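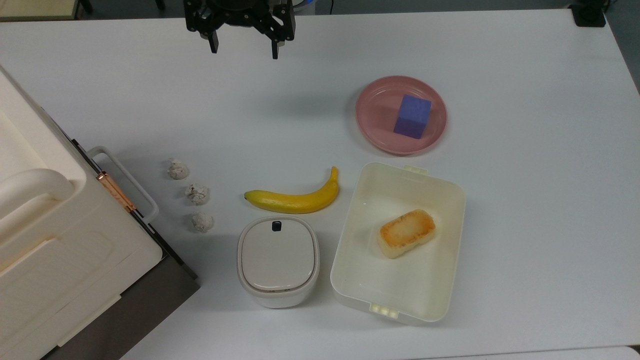 Gripper comparison, December meeting

Minutes

Opened at 10:15. Notes from the last meeting accepted with one fix: the Fomus fingers are the old long ones, and the short set is still on order.

1. Rirkix two-finger gripper

First full run of results, and people were really pleased with them! The Rirkix did 300 pick attempts on the tabletop set over two afternoons. Paper balls went far better than any of us had guessed. The narrow tips get in under a crease and hold on, even when the ball squashes a bit. The toy banana is fine if the arm comes in across the middle and a nuisance if it comes in near the stem. The cube on the pink plate is the one everybody wanted to talk about - the plate's raised rim makes the arm come down steeply, and the tips then have to open wide enough without touching the rim. Most misses on the cube were a tip brushing the rim on the way down.

Agreed to keep the plate in the set. It is a great test and it shows up small height errors right away.

2. Fomus gripper

Total now stands at 722 attempts, all on the same objects. It is strong and very steady on the cube, clumsy on paper. Closing speed was turned down halfway through, so the first and second halves should be kept apart in the results table. There was a lively talk about whether the wide pads are to blame or the closing force. Try the force first, it is a five-minute change.

3. Toast in the open container

Both grippers can lift the toast out. Putting it back in is another story, and we only have a handful of tries so far. The Rirkix tips pinch it by the edges nicely, but it swings when the arm turns. Suggestion from the floor: slow the last part of the move and let go lower down. Will be tried on both.

The lidded container stays on the table as something to avoid for now. Opening it is a separate task for spring.

4. Controller

The Šimek controller has been swapped in for the older one and the difference in smoothness is lovely to watch. One open problem: it drops its saved home position after a restart. Until that is fixed, whoever starts the arm sets home by hand and writes it in the log.

The Ivska controller is on loan until the end of the month. We want the same object set run on it before it goes back.

5. Next steps

- Bring the Rirkix up to 1,000 attempts, same objects, same table.
- Rerun Fomus on paper balls with lower force.
- Plate trials on both grippers with a slightly higher approach.
- Put the log sheets into one format. Three are in use and they do not match.
- Start the Ivska runs as soon as the arm is free.

6. Other business

Replacement fingertips: two spare pairs left, order more. The next meeting starts at 10:00 and will be held beside the arm so the toast trials can be watched live.

Closed at 11:40.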